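Jostudo home chores walk-round, with my comments
February 2022

Same checklist as in December, same question at the top of it: can a machine do this job in my kitchen yet? I've put OK, NOT YET or FIX after each line and then rambled on, as usual.

TABLE AND FLOOR

1. Table steady, clips on the edges tight. OK. I leaned on it quite hard and it didn't budge.
2. Cables clear of feet. FIX. The ones on the carpet want taping down, and the one that goes over the table edge needs a bit more slack. I'd trip on that lot at home within the hour!
3. Hazard tape on the stand bases. OK, nice and bright.

SORTING SMALL PACKETS

4. Box sections free of splinters. OK. I ran a finger along the dividers and came away with nothing.
5. Packets whole, no splits. OK, though the shiny foil ones crinkle if you so much as look at them.
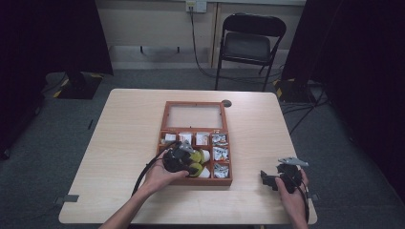 6. Can it be left to a machine? NOT YET. I'd love to say otherwise, I really would, because tidying a box of packets is exactly the sort of fiddly thing I'd hand over tomorrow. But the Lemarar arm managed 8 packets out of 30 on its own when I last scored it, and a hand-held run with a person doing the thinking gets nearly all of them. Small square compartments are cruel. You go in a whisker off and you're pushing the divider instead of the packet.
7. Stop button within reach. OK. Two presses, two clean stops.

WIPING DOWN

8. Fingertips free of grit before they go near bare wood. OK, but please keep checking, a scratch on a pale top like this one shows for ever.
9. Screws in the fingers done up. OK. I went round them with the little driver anyway (habit). 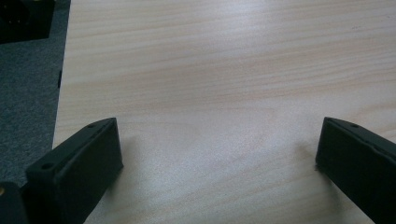 Section C: Before anyone calls it ready

10. Written limits on the job sheet. FIX. The Van Beek sheet says "household use" and leaves it there, which could mean anything from a teaspoon to a wardrobe.
11. Pass mark agreed. OK, it's 70 per cent for the Zodamden trial. Sounds low to me. Would you keep a dishwasher that left almost a third of the plates mucky?
12. Next check booked. NOT YET, waiting on the cable tape.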